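21/09/2020

Woke at a quarter to six with the word "ledger" in my head and could not get rid of it until I'd had two cups of coffee. This is what learning a language in middle age does. You don't get the dreams in Italian everyone promises. You get one noun, in English, banging around like a moth.

I am on lesson 20 of Tratora. The app gives you a little trophy at 20, and a message saying that most people give up before now, which I took as a suggestion. My streak would be longer but I lost three weeks in January to the flu and to sulking. The flu took five days.

Lesson 20 is the past tense of things that happened once, as opposed to the past tense of things that went on happening until you were sick of them. English gets by with a shrug on this point. Italian wants to know. Did I live in Dorville, or was I living in Dorville? I was there eleven years and couldn't tell you. I wrote out both versions on the back of the gas bill and both looked like the statement of a man who'd left town in a hurry.

Worked until lunch on the Brerncombe brochure. They want "nestled" in it. I have taken "nestled" out twice and it has come back twice, and the second time it had brought "tranquil" along for company. The place is next to a tire store. I put in "convenient," which covers the tire store, and sent it off before I could think better of it.

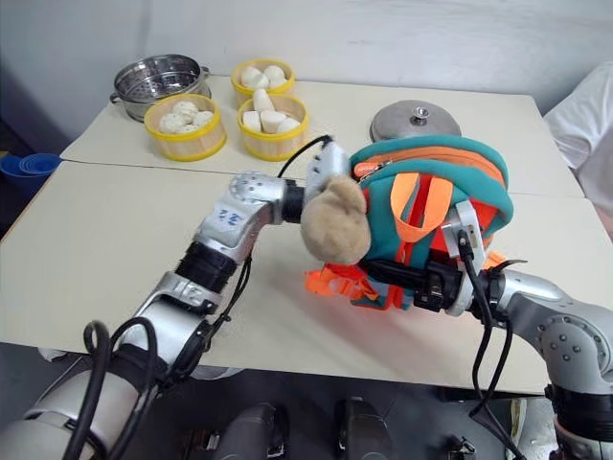 After lunch I did my flashcards. I make them by hand out of index cards, on the theory that writing a thing down fixes it in the mind. What it fixes in the mind is the card. I can tell you that the word for "spoon" has a coffee ring on the upper left corner and that the word for "sheet" is in green ink, and if you take the cards away I can tell you nothing. Nour Nseir, who has four languages and wears them like an old coat, told me on the phone last week that I should throw the cards out and just talk to people. I asked which people. She said any people. I said that was easy for her. She said yes, it was.

By my own tally I have 1,441 cards. The book says 2,000 words will get you through ordinary life, and I have started to wonder what the man who wrote the book thinks goes on in ordinary life. I know the words for "anvil" and "bishop." I did not know the word for "plug" until this afternoon, and only then because I needed it and had to look it up. In fourteen months of study I have met no bishops at all.

Then the class, at four, by computer, which is how we do it now. Six of us in little boxes, with our teacher in the middle box, looking like someone waiting for a bus that has been canceled. Ilona Dobos has been teaching beginners since before I could drive and has a way of saying "almost" that could take the paint off a door. I got four almosts and one silence. The silence was for my account of the weekend, in which I meant to say I had been embarrassed at the bank and said something about the bank's condition that I gather is medical.

Prodromos Vrettos had done all the exercises, and the ones for next week, and a page of his own on the subject of his childhood well. It was good, too. He had the rope going up and down in the one past tense and the bucket falling in, once, in the other, and you could see exactly why a language would bother to keep both. I wrote "rope = kept on, bucket = once" on a card and felt, for a minute or so, that I had it. Then she asked me to tell the class what I was doing when the phone rang, and I had the phone ringing for years.

Dima Fakhoury's connection froze in the middle of a verb and we all waited politely for the ending. It never came. I envied him. He came back ten minutes later and she had forgotten it was his turn.

Homework is a letter to a friend describing a meal you used to eat. Used to, so it's the tense for things that went on. I thought at first I'd do my grandmother's Sunday lunches, but her cooking was the kind you wouldn't want to suggest went on. I started a draft with my aunt's soup, and by the third line I was arguing with myself over whether the soup was a habit or an event. One year there was a button in it. The button is definitely an event. So now I've got one long paragraph of steady, continuous soup and a single sharp button at the end, and I think it may be the first thing I've written in Italian that somebody might want to read to the bottom.

I read it aloud to Ziad Akl when he called this evening about the Qudah invoice. This was a mistake, or at least it cost me the invoice, which we never got to. He doesn't speak a word of Italian and he had notes.
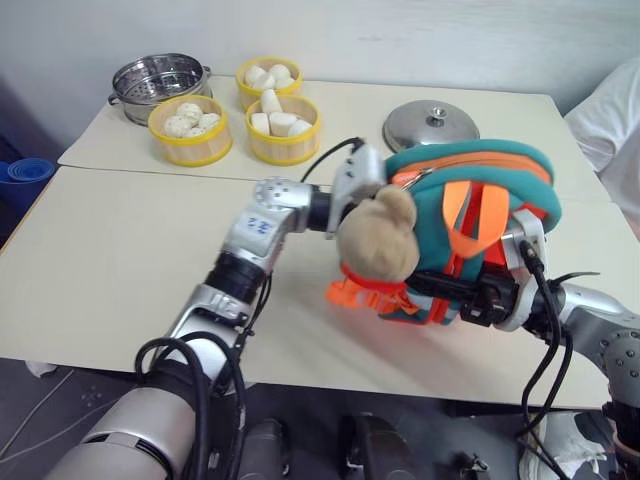
Ziad said I was going at it like somebody doing his taxes. He said his mother learned English from a game show and a woman next door who shouted, that she never knew a tense from a turnip, and that she talked all four of her sons out of terrible marriages in it. He said to keep the button and cut the first half of the soup. Then he asked what the button was like and I told him, for a good five minutes, without once thinking about grammar, and he said there, do that, only in Italian. I pointed out that this was the whole difficulty. He said he had to go, his dinner was ready.

Cut the first half of the soup. It's better, damn him. Wrote out three new cards: button, to shout, turnip. The turnip one I did twice, having spelled it wrong the first time, and I've kept the wrong one too because the handwriting came out well.

Checked the Brerncombe email before bed. They like "convenient" very much and wonder if there's room for it just after "nestled."

Tomorrow: invoice. Ask Nour about the bank thing, though not by text, in case she shows it to people. Lesson 21 is the subjunctive, and the app has already sent me a message about it with a small picture of a mountain.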